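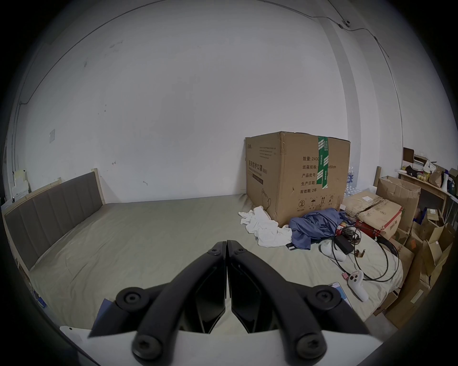 Pale gray-green fitted sheet, upholstered headboard at left.

Re: sheets for the Ploltetcombe house
Posted July 2025 by the Cilham house-share list
Print this page | E-mail this message

> Does anyone have a fitted sheet that stays put on a deep mattress? We did the
> changeover last week and the corners popped off 4 of the beds. Also is it
> worth ironing? I have 13 sets to get thru and one iron.
> Would rather buy once, the cheap ones went bobbly by the second summer.

Don't iron. Take them out of the dryer while still a bit damp, pull the corners square, straight on the bed. A few faint wrinkles, fine, guests put the comforter over it anyway.

Corners - it's the pocket depth. Measure the mattress WITH the topper on. Ours kept popping til we did that, then went up a size in pocket and no trouble since. Prellska do a deep one, elastic all the way round instead of just the ends. Bought 6 sets, 5 still good, one lost to hair dye. Vashisht ones are softer but shrank on us, so cold wash only if you go that way.

Bobbling is mostly towels in the same load. Seperate them. And no fabric softener.

Can bring a spare Prellska to Cilham for you to try, queen size, just say before the next changeover. Need teh pillowcases back from last time too pls, the striped ones.

Print | E-mail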